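Rolard Skin Clinic

The Rolard Skin Clinic is an outpatient clinic in the old harbor district of Ollarach, best known for its care of scars and burns that have long since healed but still trouble the people who carry them. It opened as a single room above a pharmacy and has grown, slowly and rather happily, to 7 treatment rooms spread over two floors.

Most patients come for laser sessions, silicone dressings or scar massage, and a first visit lasts 49 minutes — a generous slot by local standards, and one the clinic has guarded through several changes of management. A course of treatment usually begins with 3 sessions, after which the patient and the nurse sit down together and talk over whether to go on.
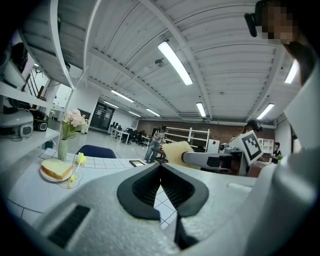
The clinic also runs the Nina program, which offers free scar care to children and teenagers from Ollarach and the nearby town of Dallau. In its first year the program saw almost 242 young patients, many of them with kitchen scalds from early childhood. Dallau has had its own branch since then, open in the mornings only, and families there no longer need to make the long bus ride along the coast. New referrals are taken each January.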